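Tangles, Drops and One Pinched Thumb: The Tidy-Up Sessions

Gallery notes by Nusrat Kazmi

I was asked to put up some pictures from the tidy-up work and write a cheerful line or two with each. The cheerful version is already on the Caltar project page, where every item goes into its box and the word "seamless" gets used twice. What follows is the other version. Our group spent a good part of December collecting hand-held gripper recordings of household sorting, and a training set built from them was supposed to teach an arm to do the same job. The arm did not do the job. It did a few things nobody had asked for, and one of them got Hina Dhanial's thumb.

If you only want the short account, the fault was in how we recorded a release. The fingers open, the software notes that they opened, and the item is marked as placed. With a block or a can that works well enough. With anything soft, stringy or looped, an open finger proves very little, and we had plenty of soft, stringy and looped things.

I should say that I doubted the plan from the start, and that being right about part of it has not made me pleasant to work with. Hina would want me to add that I was wrong about the battery.

The pictures

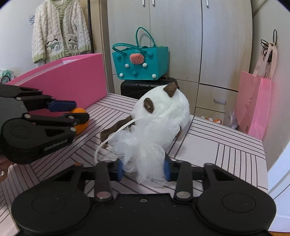

White bath pouf in the grip, with its netting wrapped over the plush toy lying next to it. One item or two? The label sheet had no way to say "both."
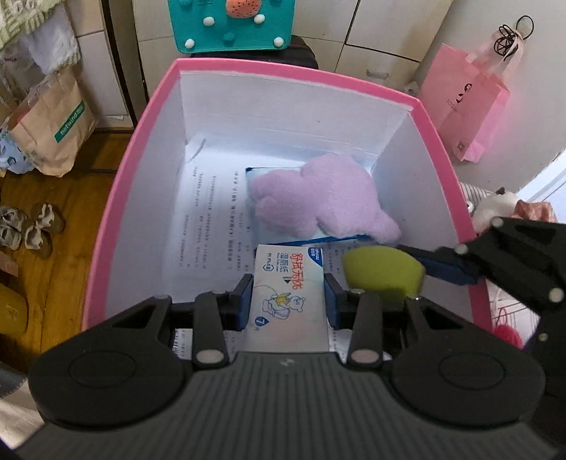 Plush toy in the pink-rimmed box, wipes in one gripper and the yellow-green sponge in the other. Soft goods on flat goods, with two tools working close together.

What went wrong, in more detail

The first complaint came on a Friday, from the people running the arm. It was picking up a mesh item, carrying it over the bin, opening its fingers and moving on, all while the mesh was still hooked on the hardware. The log said placed. The arm then went for the next item with the previous one swinging from it. The team at Kleinschmidt who supplied the arm blamed our data. We blamed their release check. Both of us had a point, and it took 2 meetings to get either side to say so out loud.

I went back through the batch we had called clean and found 72 recordings where the label said a release had happened and the item was still attached in some way by a thread, a cord or a fold of netting. Every one of them had been passed. I passed 4 of them myself, so I am not writing this from any great height. When you are looking at your hundredth pair of fingers opening, you tick the box.

Then there is the thumb. During one of the replays Hina reached in to free a snagged cord, on the understanding that the arm was paused. It was paused in the planner. The fingers were not, because on that build the pause command stopped the arm joints and left the gripper holding its last instruction, which was to close. It closed. She had a bruise and a cracked nail, and said several things that did not make it into the incident form. The form itself had a drop-down for severity and the lowest choice was "no injury," which is what somebody upstream picked before she had finished filling in the rest.

I have been told since that the risk was low. It probably was. The fingers are padded and the force limit is modest. But "the arm is paused" ought to mean that all of it is paused, and I don't think a person should need to have read the release notes to know otherwise.

What has been changed

The pause command now holds the gripper too. Hina tested it with a cardboard tube before she would go near it, and then made me go first.

Release labels have a third option, "still attached." Flemora, who handle our labeling, asked whether this could be worked out automatically from finger width. It can't. Finger width was the whole trouble.

Reaching in now requires the power to the arm to be off at the switch. This slows things down a lot and there have been grumbles, mostly mine.

What hasn't

The Jolier report still gives the success rate from before the recordings were checked again. I have asked for it to be corrected or taken down. The reply was that the figure is "directionally sound," and I have read that phrase a number of times without learning what it means. If a mesh item dangling off a gripper counts as a success, then I suppose the direction is up.

I am also not convinced by the new soft-item set. More recordings will help, but the same few kinds of item keep turning up, and an arm that has learned one bath pouf has learned one bath pouf. Knotted laces haven't been tried. Neither have headphones, tights, or a bag with its handles through another bag's handles – the things people really have lying around the house.

The batch with the corrected labels is on the shared drive, along with Hina's own write-up of the pinch, which is shorter and ruder than mine. Please use the corrected set. The old one is still in the same folder because two scripts depend on its name, so check what you are loading before you start a run.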